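Wednesday, August, bench by the window

Spent the morning on the little upright board again. I know, I know, I said I was finished with it on the Skendumico list, but I kept looking at how bare it was and it bugged me. So out came the sticker envelope! Everything in there is black, white or gray, which I like a lot with the off-white (the colored ones from the Lynch order went back in the drawer, too loud).

No plan for the layout. I laid a few out on the table first, moved them, moved them again, then just started sticking. The butterfly went down by the handle and I wanted plenty of plain board left between things, so please don't fill the gaps, whoever has the bench next.

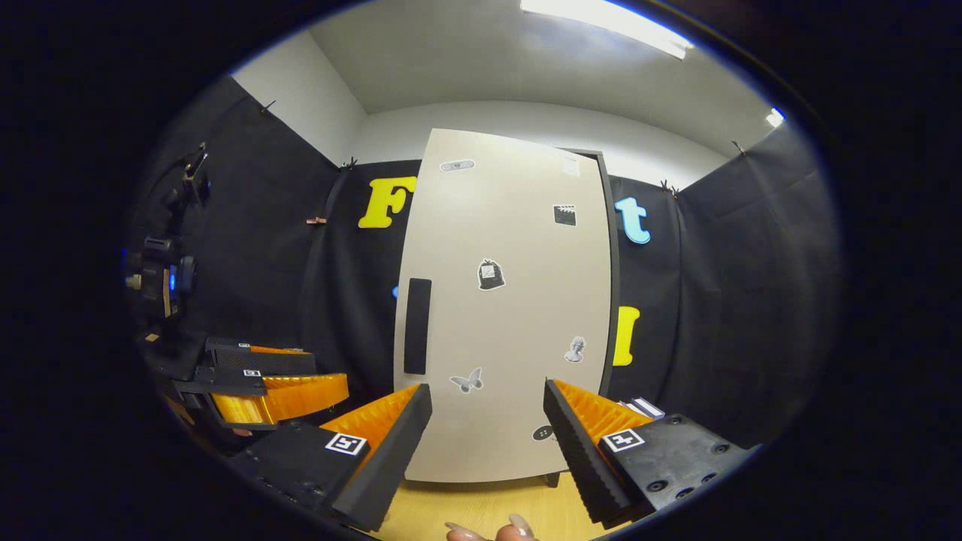 Board with stickers on, bag in the middle, bust lower right.

I'm happiest with the clapperboard over on the right, it's bold enough to read from across the room. The pale rectangle up in the corner hardly shows against the board, and I go back and forth on whether to swap it for something darker. Leaving it for now. The long pill shape near the top is good, wouldn't touch that one.

Handle: still the black bar on the left side. I like the look of it with the dark gray edge on the right, makes the whole thing feel like a cupboard door. Tenell wanted a rounder handle and I said let's wait until we've lived with this one.

To do:
- wipe the face with a dry cloth only, no cleaner near the stickers
- press the edges down again after 15 minutes (set the timer this time, me)
- write bin 2232 on the sticker envelope so it goes back to the right shelf
- ask Purnitz if they sell the gray ones in smaller packs, 1000 is silly for us

Black drapes stay up behind the table, I'm using that corner again after lunch.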